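Gripper stops short of closing on folded clothing, no fault raised

Posted in Handheld and Collaborative Grippers
January 26, 2021
Viewed 166 times

Sharada Venkataraman

We record laundry handling with two hand-held grippers, one per hand. Two linkage fingers on each, blue rubber pads, jaw opening logged from an encoder on the drive shaft. The logs feed a gripper on a fixed arm that is supposed to reproduce the same opening and closing.

Since we changed the pads in October, the arm has been dropping folded pants. The fold lifts at one corner, slides out and lands open. Thin items such as pillowcases fail more often than thick ones. No fault is raised, and the controller reports the commanded position as reached every time.

What I have checked so far:

Encoder zero, with jaws fully closed by hand: reads 14 counts, where it used to read 0.
Full open: reads 3,703 counts, same as before.
Supply voltage: steady under load.
Pads: same part from Kustwood, new batch.
Firmware: not changed.

The manual says to re-zero after any pad change. We did that on the arm. I can't find a record of anyone doing it on the hand-held units. Is an offset that small enough to explain the drops, or should I be looking at the linkage?

Hartmut Ackermann

Re-zero and try again. Fixed it for me.

Eckhard Wiegand

The offset alone is probably not enough, but don't leave it in. You have two separate problems and they add up.

First, the zero. If the arm was zeroed with new pads and the hand-held units were not, the two sides no longer agree on what "closed" means. A recorded close gets replayed as a close with a small gap. On thick fabric the pads still compress it. On a single layer they barely touch. That fits what you see with pillowcases.

Second, play in the pivots. Encoders on the drive shaft see the shaft and nothing past it. Any wear in the pins shows up at the pad and never in the log. To check it:

1. Power off the unit and remove the battery. Do not do this with the drive live. The linkage will close on a finger without warning if a command is still queued.
2. Lock the shaft with the service pin.
3. Push each pad outward by hand, one at a time, and watch the joints.
4. If a pin moves in its hole, replace the pin and the link together. A new pin in a worn link loosens again quickly.
5. Re-zero with the pads touching, then repeat on the other hand-held unit, then on the arm.

Test on a real bed afterward. A bench with a hard top gives the pads something to push against and hides a weak grip. A mattress sinks, so the lower pad goes under the fold at a different angle and the load moves to the pad tip. Folded knit pants on a fitted sheet are a good check. I approach along the bed with the jaws open and the fold straight ahead. 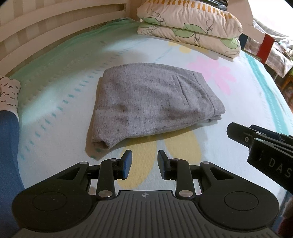

Malte Kuhlmann disagrees with the order of those steps: zeroing should come before the play check as well as after it, otherwise you can't tell how much of the error the pins were responsible for. He would also log the closed reading 10 times in a row before touching anything. A fixed offset repeats. Play does not.

Sharada Venkataraman

Did it in Malte's order. The closed reading repeated at 14 on the right-hand unit and wandered on the left-hand one. One pin on the left-hand unit moves in its hole. Replacement pin and link are on order from Eduretti. Both hand-held units are zeroed now and thick items hold on replay. Pillowcases still drop from recordings made with the left-hand unit, so I have taken it out of use until the parts arrive.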